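Review: Kotum two-arm bench cell, after one budget cycle

Price as delivered: $3,482 for the bench kit, arms not included
Reviewed by: Nkechi Okonkwo
Use: cloth folding and small-parts handling

Kotum sells the bench as a frame-and-table package for people who already own a pair of small arms or have a quote for them. The box holds the rails, the table panel, two arm plates, two side walls, and a bag of fasteners. Power supplies, cabling, and grippers are separate lines. Read the quote twice. The listing photo shows a complete cell and the price does not cover one.

Our request went in as a single capital item and came back split. The frame was approved under furniture, the arms under equipment, and everything else landed in consumables, where we had 50 dollars left for the quarter. Anyone planning a similar purchase should ask how their own finance office classes a table with holes in it before sending the form.

Assembly

Two people, one afternoon. The rails are straight and the cuts are clean. Slot nuts are the drop-in type and hold well once turned. The manual gives torque values for the arm plates but none for the side walls, so we used the same figure at both. The plates sit flat on the front rail, and neither has shifted in four months of daily cycles. Wakana Imai re-checked them in June with a torque wrench and had to take up a quarter turn on one bolt.

Table and walls

The panel is stiff enough for arms of this class. It is not stiff enough to lean on while an arm is moving; position error at the gripper was easy to measure when someone did. Walls are thin corrugated metal. They keep a dropped part on the table and are no substitute for guarding. If your site rules call for guarding, budget for it separately. Our quote from Turna for a light curtain was about 400 dollars, before fitting.

Cable routing

This is the weak point. The kit has no strain relief and no channel for arm cables, which leaves the run from wrist to base up to the buyer. Leave slack at the elbow and test the full range by hand before powering anything. Matei makes a clip set that fits the rail slot — worth adding to the first order, as shipping costs more than the clips.

Cloth work

Reach is the reason to buy this layout. With the arms on opposite sides, both grippers can get to the middle of the table, and a folded cloth can be worked from the left and the right without turning it.

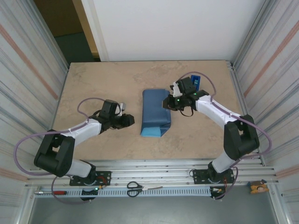
Anežka Hudec disagrees on value: she priced the same frame from stock rail and a Plavar panel, came in well under the kit, and then spent 2 weeks squaring it. Her advice is to buy the kit if staff time is charged to the project and to build if it is not.

I would accept that with one change. Stock rail makes sense for a second bench, when the first can be measured and copied.

Spares to order with the kit: slot nuts, one extra arm plate, gripper fingertips. Lead time on the plate was the longest of the three.

Rating: 3.5 out of 5. Half a point off for the missing wall torque figure, one full point off for cable routing.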